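수건 개는 로봇, 작업장에 들이기 전에 따져 볼 것들

'협동 로봇이라 안전합니다'라는 말을 영업 자리에서 들으면 일단 반만 믿는 편이 좋다. 팔이 사람에 닿아 멈춘다고 해서 작업대 전체가 안전해지는 것은 아니다. 세탁실이나 작은 공방에서 천을 다루는 로봇 팔을 써 보려는 사람들에게서 문의가 자주 오는데, 질문은 대개 몇 초에 한 장 개느냐에 몰려 있다. 바닥이며 전선이며 정지 버튼 얘기는 나중에야 나온다. 순서가 거꾸로다.

규격 얘기부터. 산업용 로봇에는 ISO 10218이 있고, 사람 곁에서 쓰는 협동 운전에는 ISO/TS 15066이 있다. 팔 하나가 규격에 맞는다는 서류는 팔에 대한 서류다. 집게를 달고 작업대를 놓고 천을 올린 다음의 위험성 평가는 따로 해야 한다. 판매자가 인증서 한 장을 내밀며 이걸로 끝이라고 하면, 집게까지 포함한 평가서가 있는지 물어보시라. 대답이 길어지면 없는 것이다.

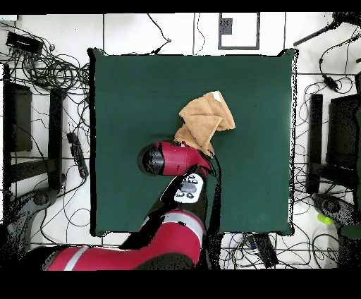
아네슈카 브라베츠(Anežka Brabec)

빨간 팔이 집게로 수건 한쪽 주름을 집고 있다. 이런 작업에서 제일 먼저 볼 곳은 수건이 아니라 바닥이라고 나는 생각한다. 작업대 옆에 멀티탭이 놓이고 검은 전선이 뭉쳐 있으면 발이 걸리기 좋다. 넘어지는 사람은 손에 잡히는 것부터 짚게 되고, 그게 움직이는 팔일 수도 있다.

전선 정리 요령
멀티탭은 통로 바닥에서 치워 작업대 다리나 벽에 고정한다. 남는 선은 느슨하게 감아 벨크로로 묶는다. 케이블 타이로 꽉 조이면 피복이 눌리고, 선을 하나 바꿀 때마다 전부 잘라야 한다. 팔을 따라가는 선은 관절이 끝까지 돌아갈 여유를 두고, 가장 느린 속도로 한 바퀴 돌려 보며 당기는 데가 없는지 손전등으로 확인한다. 통로를 꼭 가로질러야 하는 선에는 덮개를 씌운다. 청테이프는 덮개가 아니다.

작업면
천 조각을 깔아 쓰는 곳이 많다. 미끄러지지 않아 좋기는 한데 가장자리 올이 풀리기 시작하면 집게가 수건 대신 깔개를 물고 올라온다. 테두리를 박음질하거나 새것으로 간다. 색은 수건과 뚜렷이 다른 쪽이 낫다. 베이지색 수건에 베이지색 깔개를 깔아 놓고 인식률이 나쁘다고 불평하는 분도 봤다.

집게 힘
수건이 부드럽다고 집게까지 부드러운 것은 아니다. 천이 빠지지 않는 가장 약한 힘에서 시작해 조금씩 올린다. 시험할 때 손가락을 넣어 보는 사람이 있는데 하지 마시라. 힘 측정기를 빌리면 된다.

정지 버튼
비상정지는 로봇 팔이 닿는 범위 밖에서 누를 수 있어야 한다. 손목 쪽에 달린 조작 버튼은 비상정지로 치지 않는다. 눌러서 멈추는지는 매일 첫 작업 전에 확인하고 날짜와 이름을 적는다. 나는 기록이 없는 점검은 안 한 점검으로 본다.

숫자를 믿는 법
Jirketti 안내 책자에는 수건을 시간당 최대 400장 갠다고 적혀 있다. 어떤 크기의 수건인지, 구겨진 채 쌓인 더미에서 꺼내는 시간이 들어갔는지는 적혀 있지 않다. Starkira 쪽은 1,273장 연속 시험을 내세우는데, 중간에 사람이 몇 번 손을 댔느냐고 물었더니 지난 6월에 보낸 메일에 아직 답이 없다. 두 곳 다 나쁜 제품이라는 말은 아니다. 다만 자기 수건을 한 바구니 들고 가서 눈앞에서 돌려 보기 전에는 계약서를 쓰지 않겠다.

사람이 들어갈 때
떨어진 수건을 주우려고 팔 밑으로 손을 넣는 순간이 제일 걱정스럽다. 규칙은 짧게 써서 벽에 붙인다. 멈추고, 멈춘 것을 보고, 그다음 손을 넣는다. 일시정지 상태를 멈춘 것으로 칠지는 위험성 평가에서 정해 둘 일이지 그날 기분으로 정할 일이 아니다. 작업 구역은 바닥에 테이프로 표시하고, 그 안에는 상자도 의자도 두지 않는다.

Grurkberg 방식의 점검표는 항목이 14개인데, 작은 공방이라면 우선 전선과 정지 버튼 항목만이라도 매일 돌리시라. 점검표 양식은 메일로 요청하면 보내 드린다.

2023년 1월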